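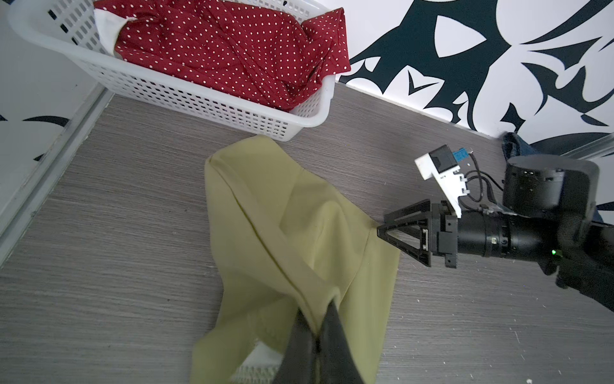

Sorting on the floor vs sorting in the basket - which way do you do it
Laundry & Linens > Washing, sorting, folding

slotbasket
23rd April, 7:12 am
Ok quick one before work. We moved to a smaller place in Prerkow in January and there's no laundry room, just a stretch of floor along one wall and the machine round the corner in the kitchen. So everything gets dumped on the floor and sorted there. Red polka dot thing goes in the white basket, yellow one with the mesh lining still on the floor, jeans get kicked against the wall till last. Works for me. My sister says it's gross and I should sort in the basket or get one of those three-bag things on wheels.

Questions
is floor sorting really that bad if the floor is clean
what do you do with stuff that has mesh inside, own load or in with normal
red with white dots. With whites ever?? or never
Typing fast sorry

dryerlint_88
Never. Red never with whites. Dots don't make it a white item lol

pegsandline
Floor sorting is fine. I've done it my whole life and so did my mother. You can see everything at once. In a basket you're digging.

tumbleweedy
Going to disagree, floor sorting picks up every hair and crumb in the house and then you wash it INTO the clothes. We have a dog. Tried it for a month, all the darks came out with fur felted on. If you have to use the floor put an old sheet down first.

pegsandline
Well I don't have a dog.

tumbleweedy
You have feet though

coldwashonly
Mesh lining. Is it like swim shorts mesh or sports shorts mesh? Makes a difference. The soft stretchy kind goes in with anything that has no zippers or hooks. The stiffer kind with bigger holes, turn it inside in (mesh inside, I mean, the normal way round) and close up any velcro. Velcro on mesh is the end of the mesh.

slotbasket
No velcro. Just white mesh, I didn't look that hard. It comes out of the wash with the lining half pulled out every single time and I have to poke it back.

coldwashonly
Yeah that's normal. Mine do it too. Poke it back while damp and give the waistband a pull, dries flatter.

dryerlint_88
And KEEP IT AWAY FROM THE JEANS. Jeans button + zipper + mesh = holes. Lost a good pair of running shorts that way, the rivet went straight through

mensah_ave_laundry
Hi, I work the counter at the laundromat on Mensah so I see this all day. Fast list, I'm on break

denim by itself or with heavy darks
anything lined with mesh goes in a net bag if you've got one, if not then a pillowcase with a knot in it
reds that are new, alone, cold, first two or three washes. After that with darks
white dots on red, look at the dots after the first wash. If they went pink it's a bleeder and always will be

People do not believe me on the last one and come back with a pink load.

tumbleweedy
The dots thing is smart, never thought to check that

rinsehold
Disagree w the laundromat on one bit. If the dots are printed on (you can feel them sort of raised) they don't take up the dye so they'll stay white even when the red is running like mad. Rub a damp white sock on the inside hem instead. Sock goes pink, you know.

mensah_ave_laundry
That's fair. Sock test is better for printed ones. The dots thing works when it's dyed or woven in.

slotbasket
Will try the sock. Not sure which type it is. Red's pretty old anyway, had it for years, I just never trusted it

linenpress
Late load here too so reading with coffee. Can I ask about the basket. I have the white plastic one with the rectangle slots too and I go back and forth on it. Good airflow, nothing goes musty at the bottom. BUT sleeves and straps poke out through the slots and I've snagged a knit on a rough bit where the plastic didn't get trimmed right. Do you line yours?

slotbasket
Sometimes I throw a white tshirt in the bottom first. Not a proper lining. Never had a snag but I run my thumb round the slots when I buy one. The bottom corners are rounded so they slide ok on this floor.

linenpress
Nolari used to sell a cotton liner with elastic that fit those. Can't find it now. Pillowcase again I guess, pillowcases do everything

pegsandline
Nail file on the rough bit. Two minutes.

coldwashonly
Nail file works. Or the side of a matchbox if you can't find the nail file, which in my house you can't

hampergirl_vuvton
I'm with the sister tbh. Get the thing on wheels. We got one at the flea market in Vuvton, metal frame, three bags, darks lights and towels. Everybody in the house puts it in the right bag as they take it off so there's NO sorting day. Floor stays clear. Why would you sort a pile on the floor every week when you could just never have a pile

pegsandline
Because then you have a metal frame the size of a pony in the hallway

hampergirl_vuvton
It's narrow!!

slotbasket
Measured for one already, it'd block the door. The place is tiny. I have the one wall with the black and white wallpaper (came with the apartment, big curvy pointy shapes, makes me dizzy at 7 am) and I can't put anything tall there without it sticking into the walkway. Basket can go on top of the machine after.

rinsehold
Wall hooks and two drawstring bags? Takes no floor at all

slotbasket
Renting. And I'd have to put holes in the wallpaper, tho nobody would spot a hole in that pattern

rinsehold
Over the door hooks then. No holes.

slotbasket
ok that one I like

dryerlint_88
What spin speed do you run the mesh stuff on? I had mine at 1000 and dropped it and the linings stopped coming out so twisted. Machine won't tell you that in the manual

coldwashonly
I leave at 1000. Twisting is from overstuffing more than spin imo. If the drum's packed everything winds round everything

dryerlint_88
Half full here and it still twisted. Lower spin fixed it

coldwashonly
Then we've got different machines, idk what to say

mensah_ave_laundry
Both. Overstuffing twists it and fast spin sets the twist. Shake each thing out as it comes from the drum, takes seconds. The crumpled ones that sit in a heap are the ones that crease.

tumbleweedy
Back to the floor, sorry, I can't let it go. What sort of floor is it. Carpet is a flat no from me. Hard floor I can sort of live with

slotbasket
Gray wood-look stuff with thin streaks in it. Wipes down easy. I sweep it before I dump the pile. Mostly. I do sweep it

tumbleweedy
"Mostly"

slotbasket
MOSTLY

pegsandline
Gray is the worst for seeing dust. I had gray in the last apartment and it looked clean right up until the sun came in sideways. Doesn't mean it's dirty now but give it a swipe with a damp cloth and see what comes up

linenpress
Good for seeing socks though. Brown floor, brown sock, gone forever

hampergirl_vuvton
Still think you're making work for yourself but ok. If you do stay on the floor, do it in one order every time. Take the reds off the top first, straight in a basket. Then lights. Leave denim for last like you're doing, that part I agree with. It's heavy and it squashes everything under it if it goes in the basket first.

rinsehold
Opposite for me. Jeans on the bottom of the basket, light stuff on top. Why would heavy be on top

hampergirl_vuvton
I meant last as in its own trip

rinsehold
oh ok then yes

greencollar17
Jumping in from the folding board. Pale yellow, olive, khaki, that kind of color, is that lights or darks?? Me and my roommate fight about it. I say lights. She washes hers with the blacks and they've gone kind of swampy

coldwashonly
Lights, but not WITH whites. I do a middle pile. Yellows, olives, tans, pale grays. Cold, inside out.

dryerlint_88
Three piles for one person is too many loads. Olive goes with darks in my house and it's fine

greencollar17
Pale olive though. Like nearly yellow

dryerlint_88
Ok pale I'd put in lights

mensah_ave_laundry
Middle pile if you've got enough to fill it. If not, lights, cold. Never with new denim, the blue sits on yellow and it goes greenish and you won't get it off.

slotbasket
This is the useful one, I've been chucking the yellow in with jeans for months. That explains the color maybe. I thought it was always sort of olive

greencollar17
lol was it yellow when you bought it

slotbasket
...don't remember. Label says "sand" which is no help

tumbleweedy
Sand??

pegsandline
Depends on the beach

slotbasket
Gotta run. So plan is over the door hooks, one bag for denim, basket for the reds after the sock test, yellow stuff + mesh in a pillowcase on cold. Sheet on the floor bc I can't face another post about dog hair. Will report back on the sock

tumbleweedy
THANK you

rinsehold
Inside hem, remember, not the front. And a plain white sock, the one with the gray heel won't show anything

slotbasket
Pink. Faint but pink. So it's been doing that for years

dryerlint_88
Told you. Never with whites

linenpress
Anyone got a line on that Nolari liner btw, or the measurements so I can sew one? Mine's the long shape with the rounded corners, not the round basket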